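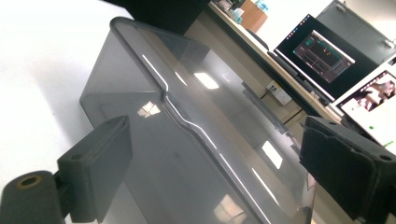 The smoky gray box between the fingers, with the ceiling lights all over it.

Start With the Hands
Hanna Jasińska
3/9/23

I have been asked more than once, usually by someone leaning over my shoulder at the Isgate workshop with a mug in hand, when we are going to build the actual robot. I understand the question, and I used to ask it myself! But I have come around to the opinion that most of us who build at home, or in a shared room like ours, buy the arm far too early, and that we would all be happier (and a good deal richer) if we spent our first season with a gripper we carry around in our own hands.

My own education in this was an arm I put together on the kitchen table in Hesurholm, over a whole August that I had promised to my garden. It had lovely joints. I was so proud of those joints that I hardly gave a thought to the end of it, and when the time came to pick up a sandwich box I found I had no idea how a sandwich box ought to be picked up. I knew how I did it, of course, but I had never had to do it with two stiff fingers and no thumb.

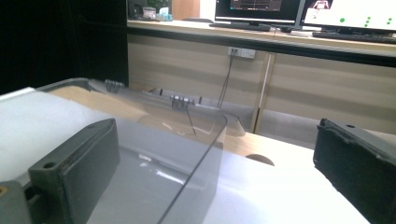 So when a few of us started the project we call Flalleo, I argued for grippers on handles, and I argued for clear plastic, and I am still arguing for both. Wood blocks and foam cubes are dear to every beginner, and they flatter you. A see-through container shows you the table through its own walls, picks up every lamp in the room, and has edges that seem to move when you do. Our kitchens and sheds are full of the stuff. If a build can only cope with a red cube, I'd say it has a way to go before it is any use around the house.

The other thing I love about holding the gripper yourself is how quickly your wrists tell you the truth. You come in at a silly angle and you feel silly. You notice that a lid wants to be approached from the side you weren't planning on. I filled nearly 50 pages of a notebook with this sort of thing, and I go back to it more often than to any of my wiring drawings.

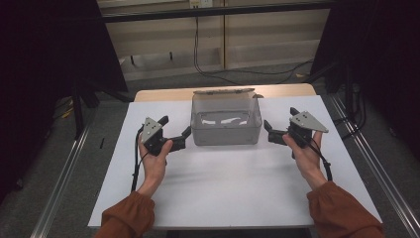
What about the money?

People do raise the money, and they are right to. Two grippers cost you more than one, and there is always a cable to be kept out of your lap. My friends over at Wysocka make do with a single hand and do very nice work with it. Still, I'd take the pair. So much of what we do at home takes one hand to steady and another to fetch, and I would sooner save by putting off the arm for a year.

I'd also spend a little on the fingers themselves. Ours have padded faces, and I have become terribly fussy about padding, to the point where I will talk about foam to anybody who sits near me at lunch.

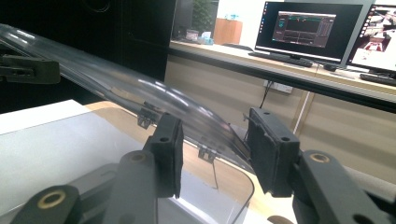 Clear tube and padded fingers, with the acrylic sheet underneath.

Will I want an arm in the end? Oh, certainly, and I already have a corner picked out for it. I only want it to arrive in a room where we know what we'd like it to do, and where the notebook is full. Until then, if you come by and ask me about the robot, I'm going to hand you a gripper and a plastic box and put the kettle on.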